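Tuvida Furnishings, Clinville Showroom
Bedroom Display Inspection Checklist, with Comments
Display 19, March

Scope: bed, bedding, cushions, lighting and walkway. Each item is to be marked Satisfactory, Attention or Not Applicable, and comments are to be entered at the time of inspection.

1. Bedding and soft goods
Fitted sheet smooth and free of trip hazards at floor level: Satisfactory.
Cushions upright at head of bed: Satisfactory. Mint-green covers with fox print.
Garments or cloths left on bed: Attention. Blue T-shirt on sheet, to be folded and put away before opening.

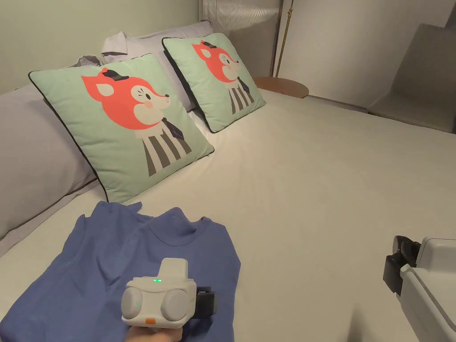

Page 2 of 4

2. Lamp and side table
Floor lamp stable, shade level: Satisfactory.
Lamp cord routed behind furniture: Satisfactory. Tapsell cord cover fitted.
Side table steady under hand pressure: Satisfactory. Table to remain beside the lamp.

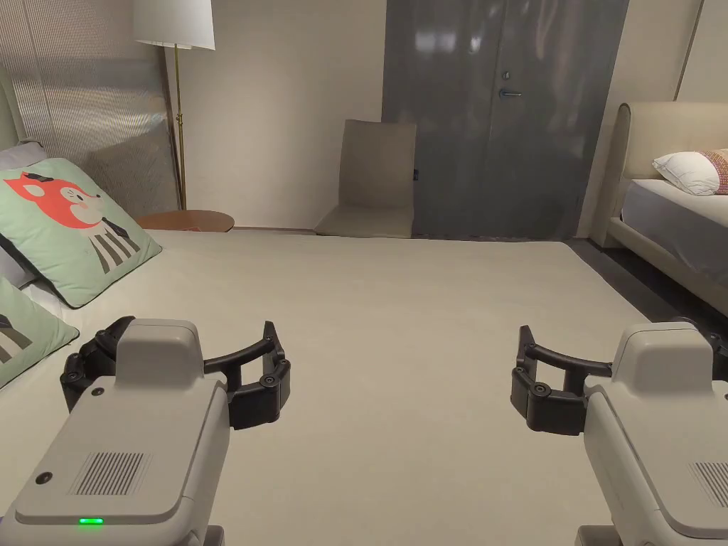 Display 19, bed with lamp and round side table.

3. Walkway and doors
Walkway beside bed clear to full width: Satisfactory.
Grey double doors open without obstruction: Satisfactory.
Glass panel free of cracks and chips: Satisfactory. Wooden trim to be rechecked at the next inspection.
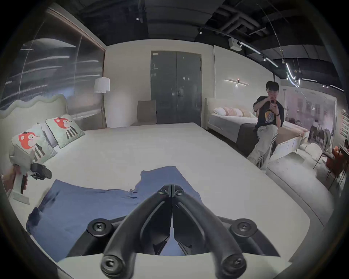 4. Follow-up
Items marked Attention are to be closed by 10 a.m. and initialed by the floor supervisor. Replacement parts are to be requested from Votavport Supply on Form 685.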